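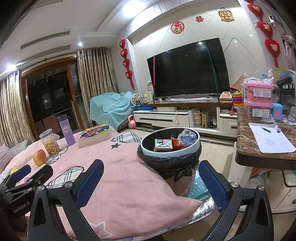 I have been meaning to write about the trash bin since June, when Jurgita Rätsep told me over the phone that a living room doesn't need one. Jurgita doesn't eat in her living room. I believe her, in the way I believe people who say they floss.

Ours is round and white, with a black bag folded over the rim and tied in a knot so it won't slide down under the weight of one wrapper. It came with the apartment in Stavesthorpe, or else Ott left it. It lives out on the floor, where guests can walk around it and admire it.

My rule is simple: whatever crackles goes in. Snack bags, candy wrappers, the foil off anything. I can clear the pink rug in the time it takes the kettle to boil, provided I don't stop to read the nutrition label on whatever I just ate. Yesterday I stopped. 232 calories per serving, 22 servings if you are a sparrow.

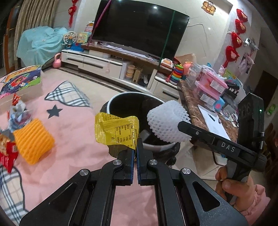
The foam sleeves that come on fruit are harder. They weigh nothing, they get everywhere, and Inese keeps asking me to save them for a craft she has yet to describe. I saved 23 of them once. They went in the bin too, and I'd appreciate it if she didn't hear that from you.

Next week, the toys by the TV. I've bought a box.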